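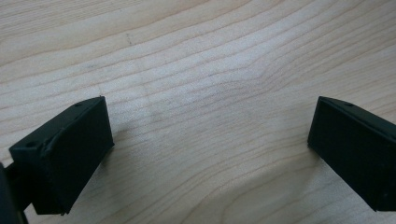
Hand-held gripper, fingers open over the bench surface, viewed from the tool camera.

Gripper Comparison Trial – Pre-Use Inspection Checklist
Hand-held units Dekier and Brirnura
Edition: April 2022
Replaces the January edition

Scope
This checklist applies to the two hand-held grippers under comparison, Dekier and Brirnura, and to the camera fitted to each. It is completed before the first recording session of a shift and again after any change of fingers. Units mounted on the Ula arm are covered by a separate form.

Results are entered as Pass, Pass with comment, Hold, or Not applicable. A unit with any item on Hold may not be used for comparison runs until the item is cleared by the test office.

Section 1. Fingers

1.1 Both fingers fitted and of the same type.
Result: Pass
Comment: Both are black block-type fingers, one the mirror image of the other.

1.2 Edges of the fingers free of nicks, burrs and loose material.
Result: Pass with comment
Comment: The left finger has a rough, nicked corner beside the small round hole in its top face, with a thin raised line running on from it along the edge. There is also a very small pointed burr at the tip. Dress both places with a fine file before the next soft-object run. Do not file the inner face.

1.3 Lower corners free of ragged material.
Result: Pass with comment
Comment: A small ragged bit stands out at the bottom corner of the left finger, where the end face meets the side. Remove together with 1.2.

1.4 Recesses in the top faces present on both fingers.
Result: Pass
Comment: One small recess near the tip on each side. The two match.

1.5 Inner faces clean and free of tape or adhesive.
Result: Pass
Comment: Wiped with a dry cloth before the check.

1.6 Finger fasteners tight.
Result: Pass
Comment: Checked by hand. The torque driver is out for calibration, and the values are to be entered on its return.

Section 2. Opening and closing

2.1 Fingers open fully with nothing held.
Result: Pass

2.2 Fingers close evenly and meet at the tips.
Result: Pass with comment
Comment: Repeat this item after the burr has been removed. Even a small burr at the tip can hold the fingers apart when thin card is gripped, and the Gape reading will then be wrong at the closed end.

2.3 Trigger returns freely.
Result: Pass
Comment: Tested 5 times in a row, no sticking. The Brirnura trigger is stiffer than the Dekier trigger. This is a design difference and is not to be recorded as a fault.

2.4 Cycle count entered.
Result: Pass
Comment: 1,064 cycles since the fingers were last changed. Replacement is due at 3,000 cycles or on visible wear of the inner faces, whichever comes first.

Section 3. Camera and recording

3.1 Both fingertips in view with the gripper open.
Result: Pass
Comment: The right finger runs out of view at its outer end. This is acceptable under the trial plan, which calls only for the tips and the space between them.

3.2 Lens clean.
Result: Pass

3.3 Lighting suitable.
Result: Pass with comment
Comment: The bench surface shows a pale sheen across its upper middle. The shadows beside the fingers are soft and do not hide the tips. Dull matting should be tried for the clear plastic objects. For all others the bare wood may stay, provided that both grippers are tested on the same surface.

3.4 Gape software reads finger opening without dropouts.
Result: Hold
Comment: The reading froze 2 times during warm-up. The cable was reseated and the controller restarted. The item stays on Hold until a full warm-up has been completed without a freeze.

Section 4. Work area

4.1 Bench surface clear between the fingers.
Result: Pass
Comment: A small gray smudge and a few fainter marks are visible on the wood. Clean where possible – marks that remain should be noted so that they are not taken for test objects when the recordings are labeled.

4.2 Object tray complete and in listed order.
Result: Pass

4.3 Emergency contact sheet posted at the bench.
Result: Pass

Section 5. Actions

Dress left finger, items 1.2 and 1.3. Open.
Repeat closing check, item 2.2. Open, follows the finger work.
Enter torque values, item 1.6. Open.
Complete clean warm-up with Gape, item 3.4. Open, blocks comparison runs.
Obtain dull matting, item 3.3. Requested.

Overall status: Hold

The completed form is kept with the trial records for both grippers. Corrections are made by striking through the entry and initialing the change.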